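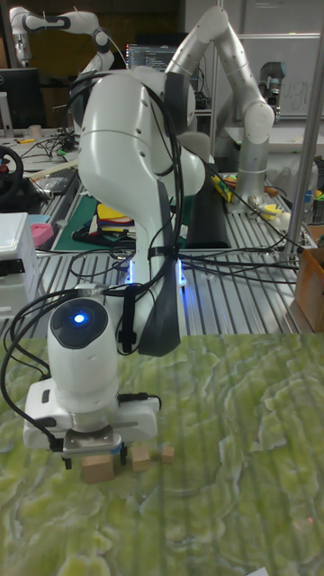 Treltness Shared Workshop - Build Tickets
Arm bench, front table
Ticket: Mamo nudges the small block before it closes, and sometimes drops the big one
Opened by: Dagim Gidey
Opened: Friday, June 14, 2019
Status: Solved (one side item left open)
Software: Platalik, workshop install
Script: Busia

What it should do

Busia is my block stacking script. Mamo (the white arm at the green table) picks up the medium block, puts it on the large one, then puts the small one on top. After that it takes the tower down again and sets the three blocks back in a row. It's a simple job and I love it, partly because you can see right away when something is off, and partly because I got the whole loop running on my own after the intro night and I still grin when it starts up.

What it does instead

Large block: the grip is fine most of the time. Now and then, when it gets lifted to the clear height, it slides down between the fingers and lands back on the table with a clunk.

Medium block: fine, every time.

Small block: one finger touches the side first and pushes the block over before the other finger gets there. It still gets picked up, but it's held off center, so it goes onto the tower off center too. If the push is big enough, the tower falls when the fingers open.

No error in Platalik in any of these cases. The log says grip complete, move complete, release complete, all very cheerful.

What I've already tried

1. Restarted Platalik and homed the arm. No change.

2. Wiped down the finger pads and the blocks. The blocks do leave a bit of fine wood dust on the pads, so this was worth doing, but the small block still got pushed.

3. Swapped the start positions, so the small block sat where the large one normally goes. It still got pushed, and by the same finger. That was exciting, as it means the trouble travels with the gripper and doesn't come from one bad spot on the table!

4. Dropped the arm speed to 70 percent. The large block stopped sliding, at least for 5 runs in a row. The small one didn't care at all.

5. Put the speed back up and stopped Busia right above the large block with the fingers open, then crouched down and looked at the gap on each side. I think the gap is a hair wider on one side. With a block this big the fingers have so little room that they center it anyway, so I couldn't swear to it. 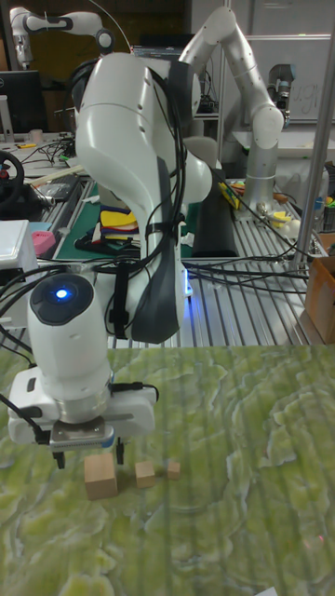

6. Did the same stop over the small block. Much easier to judge. The fingers come down clearly to one side of the middle. So when they close, one of them arrives early and shoves.

7. Opened the fingers wider before the approach. No help, the block just gets pushed for longer.

My guess at this point

The tool offset is wrong. If Platalik thinks the middle of the gripper is somewhere it isn't, every pick would be shifted the same way, and only the small block would make it obvious. What I don't get is how that would explain the large block sliding. Maybe those are separate problems? I'd be glad of any ideas, and I'm happy to run tests. I've got the bench booked for the evening.

Replies

Bench support

Nice write-up, and step 3 saved us a lot of back and forth. You're right that a shift that follows the gripper points to the tool offset. A few things to check, in this order please:

Open the tool page in Platalik and note the offset before you touch anything. Write it in the ticket.

Turn the wrist half a turn and go down over the same small block again. With a wrong offset, the gap should change sides relative to the table. If it stays on the same side of the table, the block position in the script is wrong and the tool is fine.

Check which tool profile is loaded. There are two for that arm, one for the short fingers and one for the long ones. They were set up in November, and the names are easy to mix up (sorry about that, the list was made in a hurry).

On the sliding: look at the grip force in the profile too. The short finger profile has a lower force, as people were using it to pick up foam. A big wooden block could well creep at that setting if the lift starts fast.

And please look at the gripper cable while the wrist turns. It should have slack the whole way around. If it goes tight near the end of the turn, stop there and tell us.

Dagim Gidey

This was so helpful, thank you. I went through it all in order.

Offset as found: 2 mm off to the side, with the rest at zero. So there is a shift in there, and I never put it in. I'd have assumed a side offset of zero for these fingers.

Half turn test: the gap changed sides. Tool offset, then. I did it again to be sure and got the same thing.

Profile: short fingers. Yep. Busia loads whatever profile was used last, as I never told it to pick one. I had no idea that was how it worked, but it makes total sense now that I've read the startup part of my own script.

Cable: plenty of slack through most of the turn. Near the very end it starts to pull a little against the strap. It isn't tight, but I stopped there as you said.

Bench support

Good, that's the answer to both problems, then. Load the long finger profile and try again. Don't edit the short one, other people need it.

For the cable, keep the wrist inside the range where it hangs freely until one of us can move the strap with you. You can set a limit on that joint in the script. Stacking in a row doesn't need the full turn anyway.

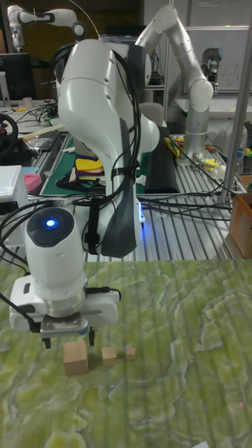

Dagim Gidey

It works!! Long finger profile loaded, speed back to full, and I ran the whole loop 9 times. Every tower went up straight and came down again, and the small block didn't get pushed once. I stood there like a kid watching a train set.

The large block hasn't slid since, either. I lifted it to the clear height and left it there while I got a glass of water, and it was right where I'd left it when I came back.

Changes made, so the next person can find them:

Busia now loads the long finger profile by name in its first line, and it stops with a message if the profile isn't there.

There's a new pause right after the first approach. The arm waits over the block with the fingers open until you press continue. You can skip it with the quick flag, but I'm going to leave it on for anyone new to the bench, because looking at the gap taught me more than the log did.

The wrist limit is in. I set it well short of where the cable began to pull.

I also took out the wider finger opening from step 7. It did nothing useful and made each pick slower.

One small thing I noticed along the way: the medium block looked perfect the whole time, and I'd been using it as my test block while writing the script. It was just wide enough to get centered by the fingers. From now on I'm testing with the small one first.

Bench support

Great result. We've renamed the two profiles in Platalik so that the finger length comes first in the name. If your script calls the old name, it will stop with that message of yours, so please update it before your next session.

Strap still to do. Leaving that as a side item and marking the main ticket solved.

Dagim Gidey

Name updated, and the loop runs fine with it. I'm in again on Tuesday evening and can help with the strap then, if somebody shows me how much slack to leave. After that I want to try building the tower upside down, small block at the bottom - I'll open a new ticket when it falls over.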